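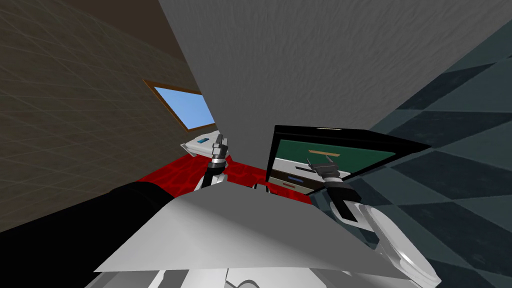
Progress report to the Orgate Fund
Mangubat Robotics Club, simulation project
14/05/2021

The short version is that the club has spent a little over half of its grant, the students are working hard, and I am less convinced than I was in December that the main goal in our application can be met. I would sooner put that at the top than leave you to find it on the last page.

What we said we would do

The application promised that the students would teach a simulated two-armed robot to open and close drawers in a furnished room, and would then carry the same work over to the real arm in our workshop. We set a target of 600 practice runs for the simulation half. The second half has not started.

Where the runs stand

The students have logged 351 of the 600. That number looks better than it is. A run counts as logged when a student starts it, drives the arms and saves the file. The form does not ask whether the drawer moved. I asked for that column to be added in December and it was added last month, so most of the early files will have to be replayed and marked by hand. Until that is finished I can't give you a success rate, and I would be wary of any figure you hear from the students, who are fond of their robot.

The rooms

Each run takes place in a room put together by the simulator, with its own wall and floor patterns. Some of them are loud. One has a bright red floor, brown tiled walls, and a black-framed cabinet with drawer-like fronts in white, dark brown and beige, each with a small handle in a different color. The idea is that a robot trained across many odd rooms will cope with an ordinary one. That may be right. We have no evidence for it yet, and the students' slides say it as though we had.

Small handles are the main trouble. A student driving the arms has to judge depth on a flat monitor, and the grippers end up beside the handle more often than on it. Two of the older students wrote a short script that slows the arm down as it gets close. They say it has made a big difference. I watched a dozen runs with it and a dozen without and could not have told you which was which. They have agreed to test it properly, with the same student driving the same room both ways.

Software

We are still on Gekeck for the simulation and Setine for keeping the files. Gekeck has been fine apart from one update that broke our saved rooms and cost us two meetings. Setine is slow from the school network and we have gone back to carrying the larger files on a drive. I don't plan to renew it unless that improves.

Students

Attendance has held up better than I expected. The younger ones like driving the arms and dislike filling in the log. The older ones would write code all afternoon if allowed. Three students can now set up a room and record a run without help — in December I was doing it all myself. If you want one result from this grant that I would put my name to today, it is that one.

Money

Most of the spending has gone on two computers able to run the simulator at a usable speed. The line for workshop parts is untouched. I would like to keep it that way until the simulation results have been checked.

What happens next

We will finish marking the old files before recording any new ones. The students are not pleased about this. After that we will run the test of the slow-down script and go on toward 600.

I am also asking for the workshop half to be cut down to a single drawer with a large handle. It is a smaller promise than the one you funded, and I think we can keep it. Please let me know whether the change needs a new form or whether a letter will do.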